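About Selow

Selow repairs and refurbishes small mechanical assemblies for building equipment: clamps, clips, fittings and short rollers that come back from service crews in mixed bags. We have 49 employees at one site. The Leitão building holds receiving and sorting, and the Gilard building holds repair, testing and dispatch.

How the work is organized

Until the sorting line was automated, every returned part was picked out of a tray by hand, identified against a binder and placed in a bin. Sorters worked in pairs on a shift of seven hours, with a change of station at midday. The work was repetitive, and most recorded complaints concerned wrists and eyesight.

The line now runs under a control package we call Etodness. Arms with two-finger grippers handle parts that can be gripped from above without a fixture. Parts that are tangled, oily or missing from the catalog go to a manual bench. The arms are stopped each Thursday for calibration and finger pad inspection.

What changed for staff

No sorting position was removed when the line started. Nine sorters retrained as cell operators, and the others moved to the manual bench or to repair. A cell operator clears stops, corrects wrong identifications and decides when a part type is ready to be handed over to an arm. Training takes 20 working days and is paid at the full rate.

Some changes were less welcome. Operators stand less but watch screens more, and the pace of the bench is now partly set by what the arms reject. Breaks were lengthened in August after operators asked for it – the bench rota is still under review.

Tharushi Matubbar leads the sorting section and approves every new part type. Questions about the line, site visits and operator vacancies should be sent to her office in the Leitão building.
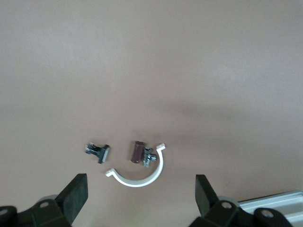

Page last changed: August

Small parts are presented to the gripper on a plain, matte surface with open space around them. Mixed shapes such as a white curved bracket and a chrome fitting call for different grips, and pieces lying against each other are harder to pick singly. Operators record each failed pick by part type, and the record is read at the start of the next shift.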